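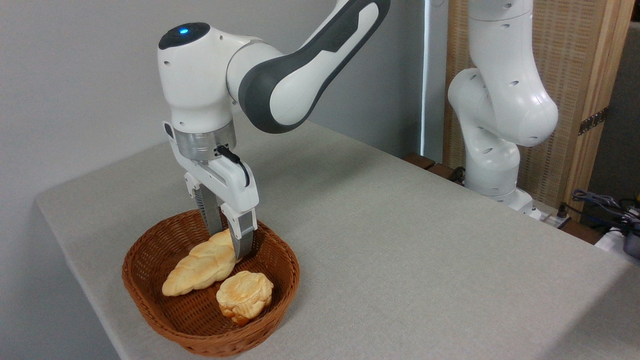 Posted by Nathalie Desmet
Sunday, July 11, 2021
Filed under: Kitchen, Bread

I moved to Urnside in March, and the first thing I lost was my bread. I had been baking the same loaf for years in the old apartment, and the first one I made in the new kitchen spread out like a pancake. The second one did the same. I blamed the flour, then the oven, then the starter, which had made the trip in a jar between my feet.

The problem was the temperature of the room. My old kitchen sat over the building's boiler and was warm all year. The new one faces north and has a stone floor. I was still going by the clock, four hours for the first rise, and in a cold kitchen four hours gets you very little. I was shaping dough that had hardly started.

So I stopped going by the clock. I put the dough in a straight-sided container now and mark the level with a rubber band. When it has gone up by a bit more than half, I shape it. In March that took most of a day. This week it took less than five hours. I used to read this advice in every bread book and skip over it because my times always worked.

The flour did turn out to matter a little. I used to buy from a shop near my old job, and there is nothing like it out here, so I switched to the bread flour from the mill at Dukedham. It comes in paper sacks and it drinks more water than what I was used to. I add 40 grams more per batch than I did before. The dough feels wrong for the first half hour and then it comes together.

My loaf at the moment weighs 879 grams going into the oven. I didn't choose that number, it is just what the recipe comes to after all the changes, and I have written it on the inside of the cupboard door so I can check I haven't left something out. I left the salt out once in May. The weight would not have caught that, but the taste did.

The oven is a Tritel, left by the people before us. The dial says one thing and the thermometer says another, and the back left corner runs hot. I turn the pot halfway through and take the lid off a few minutes later than I used to. I looked into getting the thermostat replaced and was quoted more than the oven is worth, so for now I go by the thermometer and ignore the dial.

A few people asked about storage after my last post. I don't have a good answer for summer. In winter I leave a loaf cut side down on the board and it is fine for three days. In July it gets mold on the third day if I keep it in plastic, and it goes hard on the second if I don't. A cotton bag inside a bread box is the best I have found. Past that I slice what is left and freeze it — flat, in one layer first, then into a bag once the slices are solid. They go straight into the toaster. Please don't put bread in the fridge. It goes stale faster there than on the counter, and I had to test that myself before I believed my mother.

Stale ends get used up. I cut them into cubes and dry them in the oven as it cools down, and they go in soup or get crushed for crumbs. Bread pudding is the other option, though in this heat I don't want the oven on any longer than it has to be.

I also tried rye for the first time. There is a bakery in Aasen that sells a dense, dark one, and I wanted to get close to it. My first try was gummy in the middle. The woman at the counter told me to leave it alone for a full day before cutting it. I had cut mine after an hour. The second one I wrapped in a towel and left until the next evening, and it was much better, though still a little sour for me. I might cut back on the starter next time.

I bake two loaves on Saturdays now and that gets us through to Wednesday or so. The house has 6 working outlets downstairs and none of them is near the counter, which is why I still knead by hand. The electrician is supposed to come at the end of the month. If he does, I'll get the mixer out of its box and see if I even want it.

Next post will be about the garden. The beans are up and something is eating them.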